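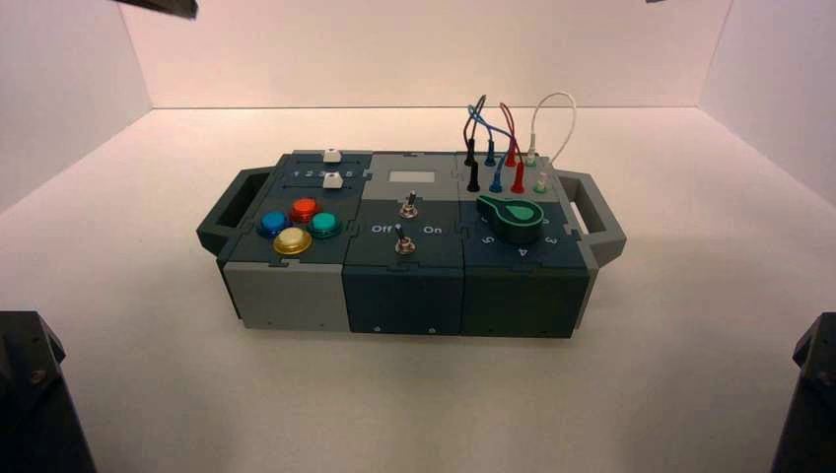 An afternoon at the Dranbridge open day: can they do the chores yet?

Print this page | E-mail this article | 14 comments | 37 shares

I run the back of a small housewares shop, which means I receive stock, unpack it, tag it, fold what needs folding and mop up at closing. Twice a year somebody tells me a machine will be doing that soon. When the Dranbridge lab opened its doors to the public in January I took the bus up to see for myself. Entry was free. They ask you to sign in and leave large bags at the desk.

The lab is on the second floor of the old Clalton building, above a print shop. We went in groups, and mine started at 1:30 in the afternoon. Our guide was Refugio Esquivel, a technician who used to repair commercial dishwashers before he took this job. He kept the talk short and answered what he was asked.

The first stop was the task box. It sits on a white table with white walls on three sides, and there is an arm at either side of the table. The box has a handle at each end, and across the top are the sort of controls you would find on a washing machine, a stove or an old stereo: two sliders, four push buttons in different colors, a couple of metal toggle switches, a big green dial with numbers around it, and a set of plugs with their wires looping up over the back. It is made in three sections that lock together like puzzle pieces, in dark green and light gray.

I asked why they didn't just use a stove. Esquivel said they do, in the next room, but a box can be picked up and moved, and a bad afternoon with it costs less than a bad afternoon with a stove. He said most jobs around a house come down to a few motions of the hand, such as push, slide, flip, turn and plug in. If an arm can't do those on a box bolted together for the purpose, there is not much point in asking it to run a load of towels.

The run we watched was buttons first. The arm pressed all four in the order it was given, slowly but with no misses. The sliders went fine one way and stuck once coming back, and it had to take a second try. The dial took longest. A person turns a knob by rolling it between the fingers without thinking. The arm had to grip the pointer, turn, let go, come around and grip again. It got to the number it was sent to. One man in our group timed it on his phone and read the time out loud, and Esquivel told him he was being generous.

Then the plugs. This is where I paid attention, because wires are like string, and like ribbon, and like the drawstrings on the laundry bags we sell, and I have never seen a machine deal with any of them well. The arm pulled one plug out cleanly. Putting it back took several tries, and on one of those the wire swung against the gripper and pushed the plug off line. Esquivel stopped the run there and reset it by hand. He told us the lab had logged 2,031 attempts at plugging in since they began keeping a sheet, and 1,589 of them had gone in without help. That is better than I would have guessed, and still not good enough for anything I would leave alone overnight.

The next room is set up as a kitchen with a sink, a short counter and a real dishwasher. A machine on wheels was loading plates. It did plates well. It skipped the bowls, because bowls were not on that day's list. Cups went in upright, so I asked whether that would be fixed, and was told that it was on the list for spring. There was no demonstration of forks and knives. My sister has a nine-year-old who loads a dishwasher about as well, and he complains more.

After that came the folding table, run by Consuelo Carrillo, who has a small firm of her own, called Carrillo, and rents time at the lab. She is working on hand towels for hotels. Her machine folded 18 in the time we stood there, and a few came out crooked enough that I would have redone them. She redid them too. Her view was that hotels would take the machine if it ran through the night at that pace, because a crooked towel can be fixed in the morning by one person. She would not say what it costs. She did say she has turned down shirts, fitted sheets and anything with a hood.

The last stop was a shelf mock-up paid for by Turkthorpe, which supplies store fixtures. The idea is that a machine faces the shelf, meaning it pulls items forward so the front row looks full. It managed boxes. Bags of rice slumped and it left them where they were. I do this job every morning before we open, and most of it is bags.

There was coffee afterward and a table of leaflets. I asked Esquivel the question I came with, which was when I should expect one in my stock room. He said that if my stock were all boxes of one size, I could have one now and would probably not need it. For mixed stock he would not give a year. He thought the hand was a bigger problem than the eyes. The machines he works with can usually find the thing, and then they have to get hold of it without knocking it or losing it.

I can believe that after watching the plugs. I would have liked to see someone load a pricing gun, which is a fiddly job that I hate, and I wrote that on the comment card.

Practical notes for anyone going to the next one. The elevator holds 8 and was slow, so take the stairs if you can. Strollers are allowed in the kitchen room but not at the box or the folding table. There is no seating until the coffee at the end. The tour took a little over an hour and the bus back stops across the road from the print shop, next to the tire place.

Print this page | E-mail this article | Read 14 comments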